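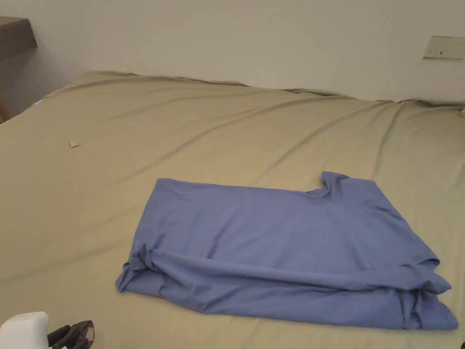

Fri 28 February, Poston plant, RTE side

Checked the drain in the slicing room again. The slope is better after the new floor coating, but water still stays near the second column. I put chalk marks there for the Flustora people.

Air pressure between raw corridor and RTE entry: stable with both doors closed. With the inner door open it needs 11 seconds to recover, and we want five. I suspect the door seal, not the fan.

Chiller 3 had frost on the coil at start of shift. Defrost timer was still on the August setting. Changed it, please do not put it back without writing here.

Wuratden sent two sample wall panels. The joint is smooth but the corner piece is too short for us. I will ask for the longer one.

To do: swab the drain covers, order door seal, copy the Triệu layout for the boot wash.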